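Das blaue Buch

Als Tamara Tănase im Mai nach Sirnville zurückkam, hatte sie zwei Koffer dabei, einen Schirm, der schon in Tiron nicht mehr richtig aufgegangen war, und das Buch, das ihre Großmutter ihr vermacht hatte. Ein dickes Tagebuch hatte sie erwartet, mit Rezepten vielleicht und all den Geschichten über die Enaches von nebenan, die man als Kind immer nur halb zu hören bekam, weil dann jemand hustete und zur Suppe rief. Bekommen hatte sie blassblaue Seiten, eine nach der anderen, und auf keiner stand auch nur ein Wort!

Sie blätterte trotzdem jeden Abend darin, so wie man bei alten Leuten noch ein wenig sitzen bleibt, wenn das Gespräch längst eingeschlafen ist. Bis zu 23 Briefe hatte die Großmutter ihr in manchem Jahr geschrieben, eng und schräg und bis in die Ecken hinein, und ausgerechnet dieses Buch hatte sie leer gelassen.

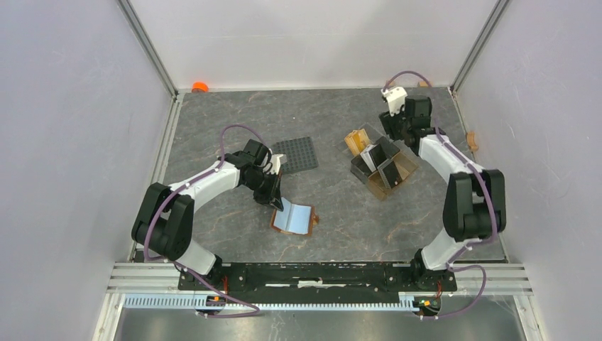 Das Buch, aufgeschlagen auf der dunklen, geäderten Platte.

»Du musst eben selber anfangen«, hatte ihre Tante aus Stonham am Telefon gesagt, und Tamara hatte gelacht und von etwas anderem gesprochen, vom Wetter und vom Preis der Kirschen.

Aber an diesem Abend kochte sie sich Tee, viel zu stark, wie ihn die Großmutter gemocht hatte, strich mit der flachen Hand über den Falz in der Mitte und suchte einen Stift. Sie fand fünf, von denen einer schrieb. Womit beginnt man so etwas? Mit dem Haus vielleicht, dachte sie, mit der Treppe und ihrem Geruch nach Äpfeln und Bohnerwachs, und mit der Frau, die oben am Geländer stand und schon rief, bevor man die Tür ganz aufhatte.

»Zieh die Schuhe aus«, schrieb sie in die erste Zeile, und dann schrieb sie weiter, bis der Tee kalt war.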